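Small shop packing: printed bag or plain carton for one box?
Forum > Packing and Shipping > Gift orders 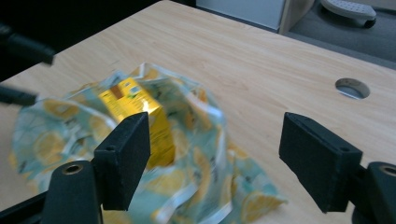

The lemon bag with the yellow box in it, on my desk.

kangaru_tea wrote:
Hello all. I sell tea and small sweets from home and I pack everything by myself. Until now I used plain cartons from Provier, but they became expensive for me, so I bought 137 plastic bags with lemon print. My question is how to close the bag nicely. I fold the top two times and it opens again. Also the bag has many creases after I put the box inside. Is it normal?

Arkach_Home wrote:
Creases are normal with thin plastic. Put the box in upright, push the air out with your flat hand, then fold the top to the back side and use one sticker. Tape looks cheap in my opinion.

oldparcel31 wrote:
I do not agree about the sticker. In August all my stickers came off in the heat and two customers wrote to me. Clear tape, 45 mm wide, cut straight with scissors. It is less pretty but it stays.

Arkach_Home wrote:
Then your stickers were bad ones. I use the Clisteck paper ones for years and they hold.

mint_and_string wrote:
For me the bag is too big for this box. There is so much plastic around it, the box will move inside. Could you fold the bottom under first? Or order the smaller size, if the seller has it.

kangaru_tea wrote:
There is a smaller size but the minimum order is 1,550 pieces, it is too much for me. I tried folding the bottom under this morning and it sits better. The tape I will test also.

oldparcel31 wrote:
And please put it in an outer carton for the post. A bag alone will not protect the corners.

mint_and_string wrote:
Yes, I agree with this one. The lemons are very cheerful, by the way. Which seller?

kangaru_tea wrote:
Kang, the packing store. They have it with cherries too, but I did not order this one yet.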